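Two Days at Madska's Open Doors in Grasach

Mon 17 March | 14 comments | 38 shares

I'd been meaning to visit a startup incubator that wasn't in a big city for ages, so when Madska threw open its doors in Grasach I booked a train before I'd even read the program. Two changes and a very sad cheese roll later I was standing in the parking lot of what used to be a furniture warehouse, with a name sticker already peeling off my coat.

Madska has been going since September. Right now it houses small teams on both floors, and the deal is simple: you get a desk, a mentor and 2,000 euros to spend on whatever gets you to a first paying customer. They don't take shares at that stage, and I asked about that twice! The catch is that you present your numbers to everybody else in the building every month, even if the number is zero.

Day one was mostly tours and talks. The talk I'd come for was Necati Türkmen's, and he went thirty minutes over and I don't think anyone minded. He ran a booking tool for driving schools called Skundcombe and closed it last year. He put his whole spreadsheet up on the wall - every month, every invoice, the lot. They had 700 sign-ups in the first spring and the team took that as a green light to hire. Then they looked at how many of those people had opened the thing a second time. I've been in that exact meeting and my stomach dropped just watching.

What I wrote down from him: call the people who stopped using your product before you call the ones who love it. He had put it off for five months (I once managed eight, so no judgment from me).

Lunch was soup in paper cups, and I ended up wedged on a windowsill next to two people from Kovács, a local bookkeeping firm that helps the teams with their taxes. Super useful conversation. They told me most first-timers mix up private and company spending for the whole first year, and I went a bit quiet at that point.

On day two the teams had tables upstairs and you could wander around and pester them.
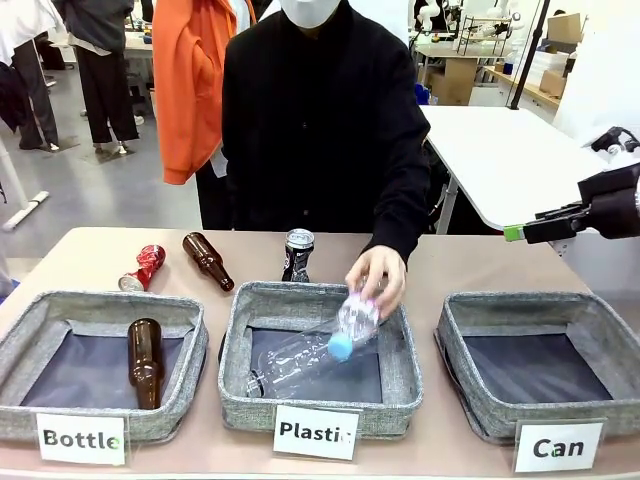 I pestered plenty. My favorite chat was with a pair building a rota app for small bakeries, who had sold it to three shops before writing any code, just by running the whole thing over text messages. They charge for it too, from the first week! One of them still gets up at four in the morning when somebody calls in sick.

The pitches in the afternoon were more of a mixed bag. Too many slides about market size, and the microphone kept cutting out. The crowd vote handed out a prize of 2,523 euros, an odd sum that came from the ticket money, and it went to the bakery pair, so I felt pretty smug on the way to the station.

If you want to go, the next open days should be up on their notice page before summer. Bring a sweater, the upstairs is freezing, and get your roll somewhere other than the station kiosk.

Share this post (38) | Read comments (14)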